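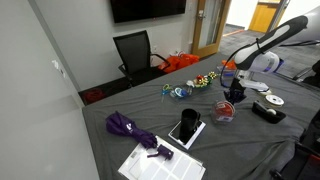 Ticket: Bomus home server drops off the network overnight

Status: Open, waiting on customer
Product: Bomus mini server, 4 GB board
Opened by: Luminița Bucur
Assigned to: Alper Çetinkaya

Luminița Bucur, 8:14 am

Third time in a week. I get up, the file shares are gone, ping gets nothing, and the web panel times out. The power light is on and the network light on the port is blinking like all is well. I pull the plug, put it back, and two minutes later everything works until the next night.

Running Rodundale 4.2 from the card you sell with it. One USB drive for the shares, nightly backup job at 2:30, a small wiki that gets maybe five visitors a day. Your product page says this box will "replace a rented server." So far it hasn't replaced a USB stick.

Before you ask: yes, I updated. Yes, I tried another cable.

Alper Çetinkaya, 9:40 am

Thanks for the report. Most overnight drops we see come from the power supply. Could you tell me which one you're using, and send the output of the following after the next restart?

dmesg | tail -n 200
uptime
free -m

Also please check whether the drive is powered from the board or has its own supply.

Luminița Bucur, 10:05 am

I'm using the supply that came in your box. If that one isn't good enough I'd like to know why it's in the box. The drive has its own power brick.

Output attached. I read through it first and there's no under-voltage line anywhere. Memory after restart is 702 MB used, the rest free or cached. I don't believe this is power, but go ahead and convince me.

Alper Çetinkaya, 11:22 am

Agreed, no voltage warnings. The log starts at boot though, so it doesn't cover the time of the failure. By default Rodundale keeps its log in memory and loses it when you pull the plug. To keep it:

1. Make the folder /var/log/journal
2. Set Storage=persistent in /etc/systemd/journald.conf
3. Restart the journal service
4. Leave the box alone overnight

If it drops again, please plug in a screen and keyboard before you restart it, and tell us if you get a login prompt.

Luminița Bucur, 7:31 am

Dropped again. I plugged in a monitor as you asked and there was a login prompt. I logged in. So the machine never crashed, and "server freezes," which somebody changed the ticket title to yesterday, is wrong. Please change it back.

What I found from the keyboard:

The address was gone. No IPv4 on eth0 at all.
The backup had finished normally.
The wiki answered on localhost.
Restarting the network service brought everything back without a reboot.

The saved log has 331 lines from the DHCP client between 2:41 and 7:10, nearly all the same: no lease offered, trying again. My router is a Mokoena. Two laptops, a printer and a TV get their addresses from it all night without trouble.

Alper Çetinkaya, 9:15 am

That helps a lot, and the title has been changed back. Since the other devices renew fine, could you check the lease time in the router, and how many entries are in its client table?

As a stopgap you can give the server a fixed address outside the DHCP range.

Luminița Bucur, 12:48 pm

Lease time is 12 hours. The client table has 123 entries. I own nine things that connect to anything. Most of the entries have the same hostname as your server and a different hardware address each time.

So your box makes up a new MAC address whenever the interface comes up, takes another lease, and sooner or later the pool is full. The laptops keep theirs because they only ask to renew what they already have. I went through your forum and found a thread with over 1,538 views describing the same thing, marked "solved" because the poster bought a different router. I wouldn't call that solved.

I can't explain why the interface goes down at night in the first place. Any ideas?

Alper Çetinkaya, 2:26 pm

I could reproduce the changing address here on a fresh 4.2 card. It looks like the image ships without a stored hardware address for this board revision, and the driver falls back to a random one. I've passed it to the image team.

For the interface going down, please check whether the Dernuletti power manager is running. It is switched on in 4.2 and can put the port to sleep after heavy disk use, such as your backup.

Workaround for now:

1. systemctl disable --now dernuletti
2. Create /etc/systemd/network/10-eth0.link with a [Match] section for the driver and a [Link] section that sets MACAddress= to the value on the sticker under the case
3. Clear the client table in the router
4. Reboot once

Luminița Bucur, 4:02 pm

Dernuletti was running. I don't remember being asked. Disabled it, made the link file, cleared the table, rebooted twice. Same MAC both times, and it matches the sticker.

I've had a good night after a "fix" before, so please don't close this tomorrow. Leave it open for two weeks. I'd also like to know which release will have the real fix, and whether people who bought the card in January will be told about it.

Alper Çetinkaya, 4:37 pm

Leaving it open. I don't have a release number yet and will post it here when I do. Please send the journal if it drops again.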